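Edit log, October - "Brorkari" episode, second assembly

Running time this morning was 53:10. Slot is 50 flat, credits included. Zoltán Kovács wants the harbor interview kept whole, so the cuts have to come out of the first act.

Dropped the second drive into town and the long pan over the grain sheds. Moved the mother's line about the roof up to the open. It plays better there but the room tone doesn't match, needs a patch.

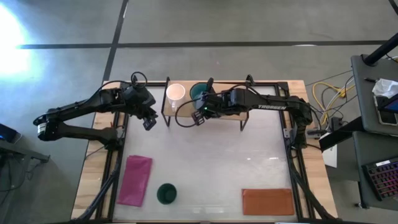 Narration: Malte Böttcher recorded the new version of the intro. Take 2 is the one to use, take 1 has a chair creak under "winter". He reads slower than the temp voice, so we lose a few seconds we just gained. Asked him to drop the sentence on ferry times.

Music from Serel came in as stems this time. Piano is too loud under the kitchen talk - pulled it down and faded it out before the daughter speaks. Still not sure about the strings at the end.
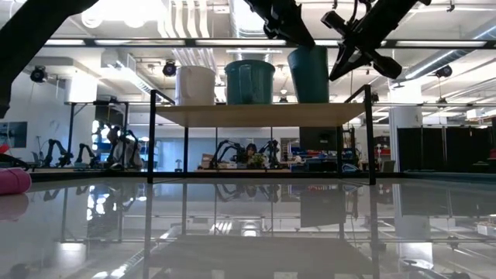
Subtitles: the Vonness file drifts after the first ad break. Looks like a frame rate mix-up on export. Sent it back with notes, kept the old file in the project for now.

Archive clip of the flood is still not cleared. If Nakamura can't get the rights by lock, we use the still photos and the radio audio.

Watched the whole thing through at 4:15. The middle drags less. The end feels rushed, and the last shot needs a beat more before the card.
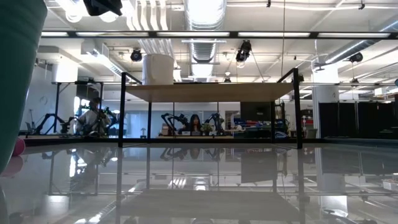 To do before lock

Patch room tone on the roof line
Grade the night exteriors, they are too blue
Check spelling of surnames in lower thirds
New export for Zoltán, with timecode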